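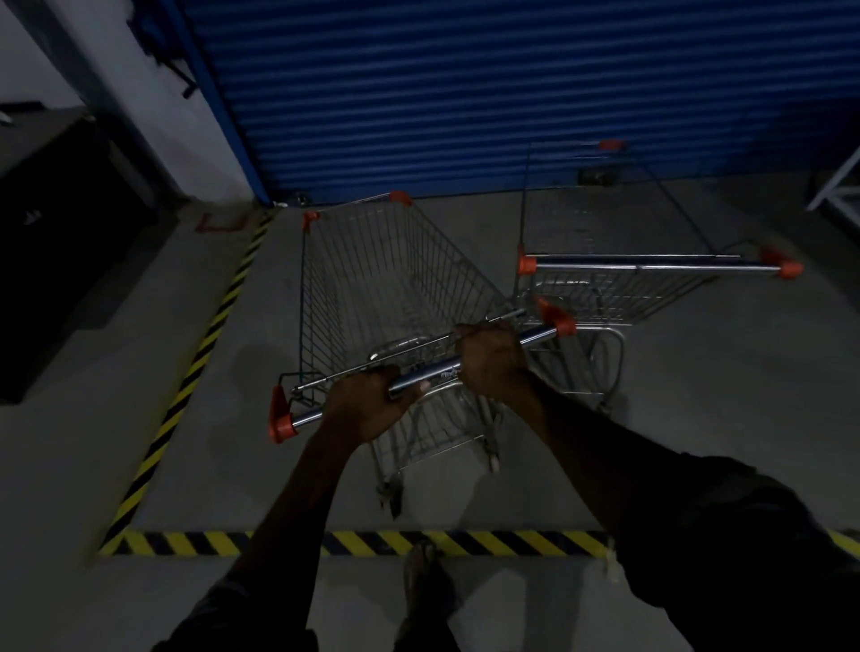

Dana Whitcombe
Test engineer, mobile handling

How to find out whether fault 626 is the cart or the robot

If your Wasora stops halfway through a cart push and throws 626, the manual will tell you it's a "load path obstruction" and suggest sweeping the floor. Sweep it if you like. We did, and got the same fault on the next run. I don't put much faith in a fault name that covers a bad caster, a bad grip and a bad guess by the vision software all at once.

The procedure below separates those three. You need the cart that faulted, a second cart of the same type, and a taped floor area in front of a closed door or some other flat background.

1. Stop the robot properly

Press the emergency stop and leave it in. A pause from the Preler tablet is not a stop. Ours held the pause fine on the bench, and then crept forward when the connection dropped on a Tuesday afternoon with a person standing between it and the cart. The setting responsible is called "resume on reconnect" and it shipped turned on. Turn it off before you do anything else, and check it again after every update.

Save the log now too. It gets overwritten at the next power-up, a fine design if you never want to learn anything.

2. Push the cart by hand

Park the robot outside the tape. Take the bar with both hands, one left of center and the other well over to the right, so you're pushing unevenly. That matters: the robot rarely grabs the bar dead center, whatever the setup screen claims, and a cart that runs straight under an even push may still pull hard to one side under a lopsided one.

Walk it the length of the zone 6 times. Swap sides with your hands halfway through. Look at the casters as they swivel and feel for a catch in the bar. If it catches, change the caster and rerun the robot before touching any software.

Now do the same with the second cart. If both feel alike, stop blaming the cart.

3. Check the grip

With the emergency stop still in, look at the gripper pads. Shiny patches mean slipping. A polished metal bar doesn't give rubber much to hold, and the force reading can look perfectly healthy while the pads slide along it. Clean the pads and the bar with a dry cloth. Skip the spray that Zukon sells for this; I tried it and couldn't measure any difference.

4. Check what the vision picked

This was our fault in the end. Two carts were parked close together, pointing different ways, each with a chrome bar and an orange cap on either end. Preler wants a pair of orange caps with a bar between them. In 3 of our failed runs it had paired a cap on one cart with a cap on the other, planned a push along a handle that didn't exist, and hit its side-force limit.

Open the saved log and step to the last frame before the push starts. The two cap markers should sit on the same cart. If they don't, set "max handle width" to the measured width of your bar. The default is far too generous.

5. Rerun with people clear

Keep everyone outside the tape, and have one person at the stop button with no other job. Run 5 pushes with a single cart, then 5 with the second one parked beside it at an awkward angle.

The Thoroddsen site signed off its fix after the single-cart runs and had the fault back before the shift ended. Passing the easy half tells you very little. We've had no 626 since changing the width setting, though I've left the fault open and will keep it open through April.

Filed under: Mobile Robots > Troubleshooting > Fault Codes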